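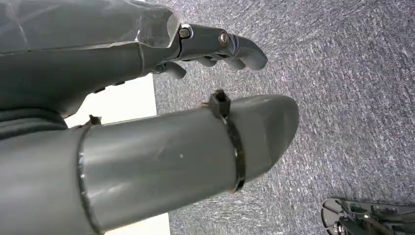

Tempo de leitura: 2 minutos

Pesquisar neste site Procurar

Câmara de Skatthorpe renova pavimentos do centro comunitário

O centro comunitário de Skatthorpe reabriu ao público em outubro de 2023, concluída a substituição dos revestimentos de piso das salas de atividades. A intervenção abrangeu 300 metros quadrados de alcatifa e foi adjudicada à empresa Hrubý, após consulta a 2 fornecedores.

Segundo Leen Mahasneh, responsável pelos equipamentos municipais, o pavimento anterior encontrava-se em uso há largos anos e apresentava desgaste junto às entradas. «A alcatifa reduz o ruído nas salas contíguas, o que era um pedido antigo dos utentes», declarou.

As 49 associações inscritas retomam os horários habituais. As reservas para o período da tarde devem ser dirigidas a Gadisa Negussie, na secretaria do centro, com a antecedência prevista no regulamento. O mobiliário da sala Kuter será reposto numa segunda fase, com conclusão prevista para abril.

Categoria: Notícias | Equipamentos municipais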